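Slide 4: Washing up on the upper floor

Start with the plates. We ask people to wipe both faces and the rim, then rinse. Akua wants the green side kept for stuck food only.

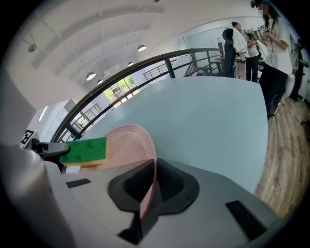
Mention cost: a box of 200 sponges lasts us until February. Change them every Wednesday, 8 at a time. Pause for questions.

Slide 5: Sponge care

Squeeze it out and stand it upright. Hand over to Ayuba at the end. 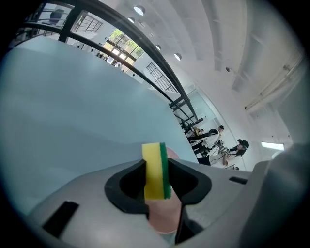
Sponge on end, green side right.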